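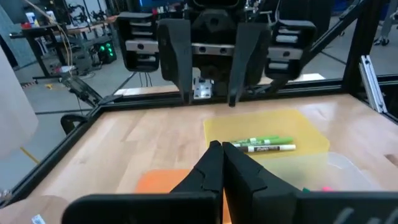
Wakesen Toy Library Loans, version 2

A table of loan records from the toy library in Festden, cleaned and released for work on lending patterns, catalog quality and small-collection management. One row is one loan of one item. The table has 2,609 rows and 11 columns and covers 22 months of lending.

Last updated: Wednesday, August 11, 2021

Files

loans.csv: the main table, UTF-8, comma separated, header in the first row
items.csv: one row per catalog item, joined to loans.csv on item_id
categories.txt: the category list, one label per line
CHANGES.txt: differences between version 1 and this one

Columns in loans.csv

loan_id: integer, unique, not reused
item_id: string, matches items.csv
member_key: string, salted hash of the membership number
out_date: ISO date
due_date: ISO date
back_date: ISO date, empty if the item had not been returned at export
renewals: integer, 0 if none
category: string, one of the labels in categories.txt
pieces_out: integer, pieces listed on the slip at checkout
pieces_back: integer, empty where the return was not counted
note: free text, English, often empty

Source

The library kept loans on paper slips and later in a desk program called Trurniletti, which exported fixed-width text. Slips were typed in by hand. The exports were parsed with a script and merged with the typed slips on item and checkout date. Where both sources had the same loan, the export was kept and the slip was used only to fill empty cells.

Category labels follow the Juhász scheme as the library applied it, which differs from the printed scheme in one respect: construction sets and sorting sets share a single label, "build". Splitting them again from the item titles is possible for most rows but was not attempted.

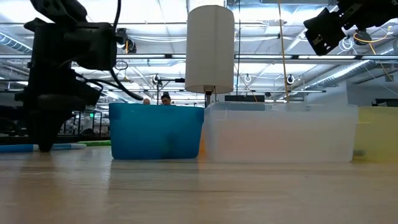 Items that circulate in more than one container have a single item_id. The container suffix (a, b, c) was dropped during cleaning. In version 1 the suffixes were left in, so the same set could show up as several items and loan counts per item were too low. Anyone comparing results across versions should strip the suffix from the old file first.

Piece counts

Counts come from the slip and were never checked against the catalog. Known problems:

Some staff counted instruction cards as pieces and some did not.
A return logged as complete without a count was sometimes entered as equal to pieces_out. These rows cannot be told apart from real counts.
Blocks, beads and tiles were often counted by weight. The note column says "wt" where the slip did.
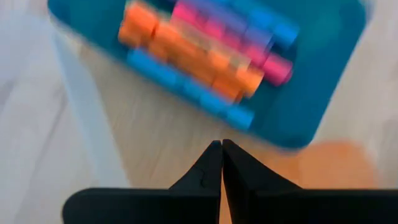
Small colored blocks on a blue tray.

For items in the "build" category, treat a gap of one or two pieces between pieces_out and pieces_back as noise. Larger gaps usually have a matching note.

Missing values

Empty means unknown. Zero means zero. The old program wrote 9999-01-01 for a missing return date; all such values have been replaced with empty cells. No values were imputed. October has fewer rows than other months in the first year because a box of slips was water damaged and could not be read.

Privacy

Names, addresses and phone numbers were removed before the tables were merged. The note column was read in full and any note that mentioned a child or a household was blanked. The salt used for member_key was destroyed, so keys cannot be linked to the membership list or to keys in version 1.

Uses

The table is suited to studying loan length, renewals, late returns and seasonal demand in a small collection. It should not be used to estimate how often toys lose pieces in general, or to say anything about individual members. Late returns are recorded against the original due date, so subtract renewals before computing them. The loan period is two weeks and each renewal adds two more.

License

Tables: CC BY 4.0. Parsing script: MIT. Cite as "Wakesen Toy Library Loans, version 2".

Corrections

Send the loan_id, the column and the proposed value. Accepted corrections go in the next version and are listed in CHANGES.txt.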